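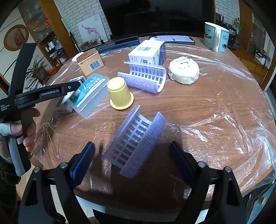 Wurkell räumt die Schubladen aus: Kleinkramtisch im Haus Tundex geht in den Herbst

13. September 2020

Wer kennt das nicht: Man sucht das Ladekabel, zieht die unterste Schublade auf und findet zwei Lockenwickler, einen Becher, den man längst verloren glaubte, und eine angebrochene Schachtel mit irgendetwas, das einmal wichtig war. Im Haus Tundex in Wurkell gibt es für solche Funde seit dem Juli einen eigenen Platz, den Kleinkramtisch, und er wird so gern besucht, dass er nun auch den ganzen Herbst über stehen bleibt.

Der Tisch ist rund und aus Holz, mit einer schönen braunen Maserung, und über der Platte liegt eine durchsichtige Folie, die inzwischen ordentlich Falten geschlagen hat. Darauf landet, was die Leute aus Bad, Küche und Flur mitbringen. Lila Lockenwickler lagen dort, ein gelber Kunststoffbecher stand kopfüber daneben, dazu kamen eine flache Dose mit einem Zahnseidestick auf dem Etikett, allerlei kleine Schachteln und ein hellblaugrün-weißer Becher aus Keramik mit einem braunen Vogel darauf (um den sich bestimmt mehr als einer bemühen wird!). Große Stücke, also Lampen, Stühle oder Bilderrahmen, nimmt das Haus an diesem Tisch nicht an. Dafür ist wie bisher der Keller zuständig.

Die Idee stammt vom Nachbarschaftskreis Gidey, der sich ursprünglich einmal zum gemeinsamen Kochen gefunden hatte und dann, wie das so geht, beim Aufräumen der eigenen Küchenschränke auf den Geschmack gekommen ist. Gezählt wurde von Anfang an mit Sorgfalt und Bleistift. 3843 Kleinteile sind seit dem Start über den Tisch gegangen, und 104 Haushalte aus Wurkell und den umliegenden Dörfern haben etwas vorbeigebracht. Das ist für einen Ort, in dem man sich beim Bäcker noch mit Namen grüßt, eine ganze Menge.

Sortiert wird im Sitzen und ohne Eile. Zuerst kommt alles, was zusammengehört, auf einen Haufen -- Haarsachen zu Haarsachen, Geschirr zu Geschirr --, dann wird geschaut, was noch vollständig ist. Originalverpackungen sind dabei sehr willkommen, auch wenn die Ecken schon ein wenig gelitten haben. Medikamente allerdings gehören nicht in die Weitergabe. Leere Arzneischachteln darf man mitbringen, die kommen ins Altpapier, volle oder angebrochene bitte nicht.

Am meisten Freude macht vielen das Verpacken. Aus den sortierten Sachen entstehen kleine Päckchen für Leute, die gerade neu in den Ort ziehen und denen erfahrungsgemäß genau die Dinge fehlen, die in keinem Umzugskarton zu finden sind. Bis zu 280 solcher Päckchen sollen bis zum Jahresende fertig werden.
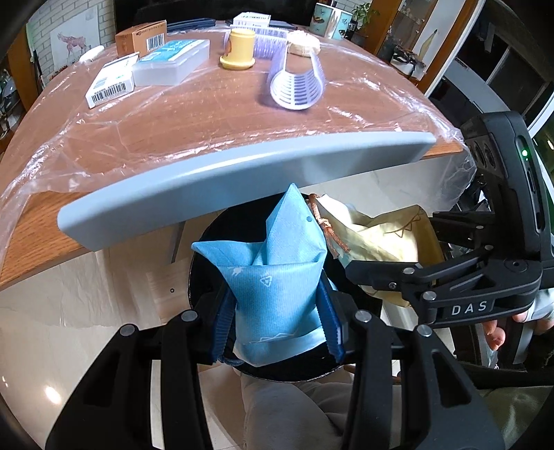
Eingeschlagen wird mit dem, was da ist. Papierservietten etwa, hellblau und mit feinen weißen Linien bedruckt, lassen sich wunderbar falten und machen auch aus einer bescheidenen Kleinigkeit ein Geschenk. Für die losen Teile sind Stoffbeutel beliebt, wie der blassgelbe mit dem orangefarbenen Dreiecksmuster und der geflochtenen Kordel zum Zuziehen. Und wer ein Tablett mit hohem Rand übrig hat, rund oder eckig, der bringe es bitte mit, denn auf so einem Tablett rollt beim Sortieren nichts davon.

Der Eisenwarenladen Olex hat außerdem zugesagt, 1000 Papieranhänger zu stiften, auf die man einen Gruß oder einen Hinweis zum Inhalt schreiben kann. Sie liegen ab der kommenden Woche im Eingang bereit, zusammen mit Schnur und einer Handvoll Stiften, die hoffentlich alle noch schreiben.

Abgeben kann man den Kleinkram an jedem Werktag zwischen 15 und 18 Uhr im Haus Tundex, der Eingang ist auf der Gartenseite. Alles sollte sauber und trocken sein, Geschirr bitte ohne Sprünge. Mitnehmen darf übrigens auch, wer nichts gebracht hat, und das kostet nichts. Wer gern beim Falten und Packen dabei sein möchte, kommt einfach dazu -- Platz ist am runden Tisch noch, und Tee gibt es auch. Eigene Tassen sind willkommen, sie sollten nur nicht aus Versehen in einem Päckchen landen.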